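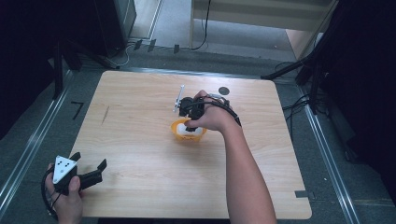 One reader in the north asks whether a small bowl needs its own place on the table at all, or whether it can go wherever there is room. We put the question to the people who look after the Eltuveo tables, and they prefer a fixed place, a little off the middle, so that there is space beside it for whatever comes out.

Bowls in a strong colour are easier to find on pale wood — orange and yellow both do well, and white things show up clearly inside them. The Ljungberg store has 300 small bowls left from the November order. Please ask for no more than 2 per table.

Tables with an oak-like top should be wiped with a soft cloth and left clear at night. Tape at the corners can stay where it is. The next list of bowls and discs comes out with the Zokora pages.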